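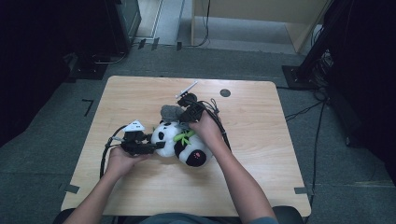 1. Background and question

Our course in Ultodden asks each group to pick a claim about automation and test a small part of it. The claim we picked was that machines are now ready for everyday tidying at home and in small stores. We had heard it in a lecture in July and wanted to know how much of it holds for soft objects, which don't keep their shape when they are picked up.

The chore is simple to say. Soft toys are lying on a table, and each one has to be picked up and put in a bin with its face toward the front. A toy store does this at closing time and a family does it before dinner. We chose plush toys over towels because a plush toy has a front and a back, so it is easy to agree on whether it was put away properly.

2. Equipment

For the robot side we used Wallent, the two-arm setup in our department. The learning software is called Magesa and was written by an earlier project group. We changed only the settings file and the part that crops the camera images.

Demonstrations were collected by hand. A person sits at the table with a gripper in each hand and does the chore with those instead of with fingers. Both grippers are wired, and the cables run back past the wrists. This gets in the way more than we expected. With the arms stretched out over the table the cables pull a little, and by the end of a session our wrists were tired.

3. Collecting the demonstrations

We recorded 90 demonstrations that we kept. Others were thrown out, mostly for a dropped toy or a recording that stopped too early.

The panda was the toy we used most, and also the hardest. It has green fabric bamboo leaves over its chest, and the leaves have pointed tips that a gripper can catch on. Starting with the panda on its back, it is tempting to go for the belly, but that takes hold of the leaves too. We settled on bringing one gripper to the side of the head and the other in from the far side. A smaller gray plush was often left right next to the panda's head, so the person had to work around it — something that happens in any real pile of toys.

One thing we noticed while demonstrating is how much a person gives up by using grippers. With bare hands you squeeze a toy a little and know if you have it. With grippers you have to look. Each of us moved more slowly after the first session, not faster, because we had learned what could go wrong.

4. Robot trials

We ran 49 trials on Wallent with the trained model. In each one the robot had to put away a single toy, with or without a second toy touching it. A trial counted as a success if the toy ended up in the bin facing the front, with no help from us. We stopped any trial that was still going after 44 seconds.

With one toy alone on the table, the robot did the job more often than not. With two toys touching, it succeeded in only 7 trials. The usual failures were:

Taking hold of both toys at once and lifting them together
Closing on the leaves, so that the panda hung from them and turned over
Getting the toy into the bin but facing the back
One arm waiting for the other until time ran out

The last one was a surprise. We think it comes from our own demonstrations, where the person often held one gripper still while adjusting the other.

5. Visit to Liditz

Liditz is a small toy store near campus, and the staff let us watch them tidy the plush shelf at closing. They use two hands and often pick up several toys at once. They also brush off dust and turn tags inward without stopping, and none of that is in our task. A robot that put toys in the bin every time would still be doing only part of what they do.

6. Answer and limits

For this chore, on our equipment, the answer is no. One toy on a clear table is close to working. Toys in contact are not, and at home or in a store they nearly always are.

Our results cover one table, one bin and the same few toys. The lighting was kept the same throughout. We never tried toys on the floor, and we did not compare Magesa with other software. The next group should collect more demonstrations with toys touching, and have both grippers moving for more of the time.

Final version handed in 25th December. The trial log and settings file are in the course folder.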